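3.2 Growing sites and daily routine

The second part of the study was carried out at two sites, which we call Sugden and Gorton after the districts where they stand. Both sites used the same type of closed growing unit, delivered by the supplier Drasport, with vertical panels and a water tank under the floor. The Sugden unit stands behind a school kitchen. The Gorton unit stands in the yard of an office building and is reached through the ground floor. The units were bought in different years, and the older one, at Gorton, had a weaker air dryer. We return to this point in Section 4.

In both units the crop was butterhead lettuce. Seeds were placed in peat plugs and kept in the nursery tray until the second pair of true leaves was open. After this the plants were moved to the panels. We did not change the distance between plants during the study, although the growers at Gorton asked for it two times, because a change in the middle would have made the two sites difficult to compare.

The nutrient solution was mixed from two dry salts and controlled by the software Fustow, which reads the conductivity and the acidity of the tank and opens the dosing valves. The growers could see the values on a screen but could not change the limits. They could stop the dosing by hand, and every such stop was written in the site log. Over the whole study the logs contain 33 manual stops, most of them on cleaning days. We left these days in the data for yield and took them out of the data for water use, as the tank was partly emptied and the meter reading has then no clear meaning.

Harvest took place once a week at each site. The heads were cut above the plug, the outer leaves were removed if they were yellow or broken, and the rest was weighed as one lot. In total 2909 heads were planted at the two sites and entered in the analysis. Heads that were lost in the nursery are not part of this number. The desk room at Gorton, where the weekly paperwork was done, is shown in Figure 4.

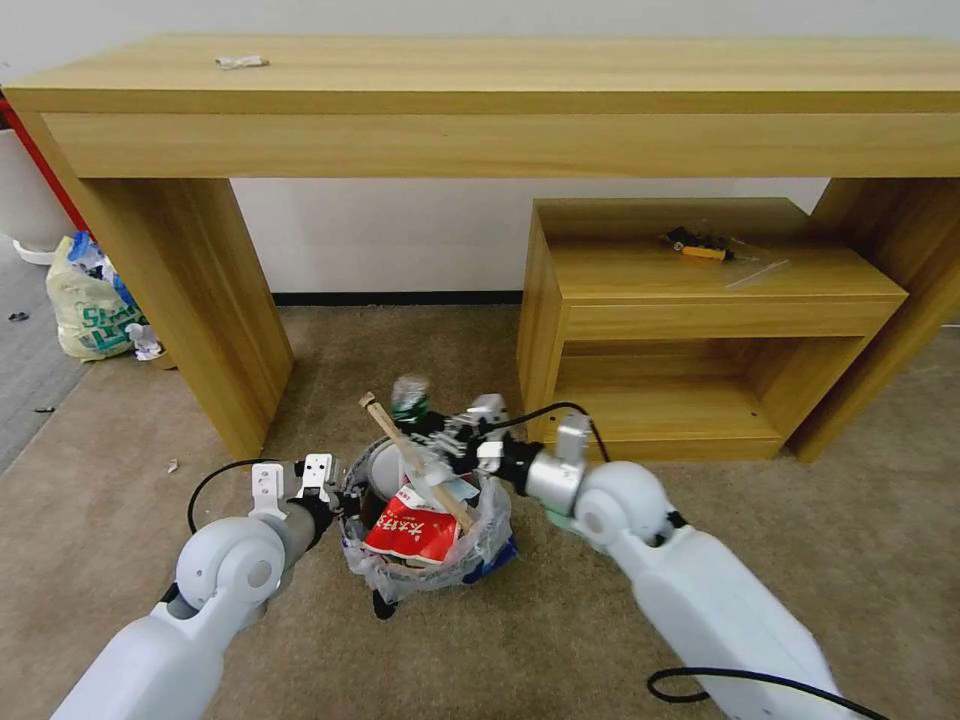 Figure 4. Desk and small wooden cabinet, Gorton.

Does a second harvest worker shorten the time between cutting and cold storage? In our data the second worker shortened it only when the lot was large, and in small lots the time was almost the same with one worker as with two.

The reason for this result seems to be the weighing step. There was one scale at each site, and the lots had to wait for it. When many heads were cut on the same morning, the second worker could carry the crates to the cold room while the first one continued at the scale. With few heads there was nothing to carry yet, and the second worker cleaned the panels instead. This work is useful, but it does not show in the time we measured.

3.3 Losses after harvest

We followed the lots for 8 days in cold storage. Each day a grower took out one crate, looked at every head and gave it one of three grades: good, usable after trimming, or lost. The crate was then put back. The same crate was not chosen on two days in a row. We are aware that opening the cold room every day warms the air inside for a short time, and that a lot which is never disturbed would perhaps keep longer. For a kitchen that takes food from the room each morning, however, our procedure is closer to normal use.

Of the heads planted at Sugden, 1194 came from the first seed batch, and these were analyzed apart from the others. The first batch gave heads with softer outer leaves, which the growers noticed before we did - the remark is found in the log already in the first week of harvest. The seed supplier could not give us an explanation. We therefore report the losses with this batch and without it. The order of the sites does not change, but the difference between them becomes smaller when the batch is left out.

Most of the losses at Gorton were brown edges on the inner leaves. This damage is known from rooms with moist and still air, and it agrees with the weaker dryer in the older unit. At Sugden the main cause was pressure from the crates, which were filled too high in the first weeks. After the growers were asked to fill them only to the handle, this kind of loss became rare.

The site logs were closed on 1/17/26 and no later entries were used. Two pages of the Gorton log could not be read because of water, and for these days we have only the values stored by Fustow. The stored values include temperature, conductivity and acidity, but not the grades, so the grades for these days are treated as missing. We did not try to fill them in.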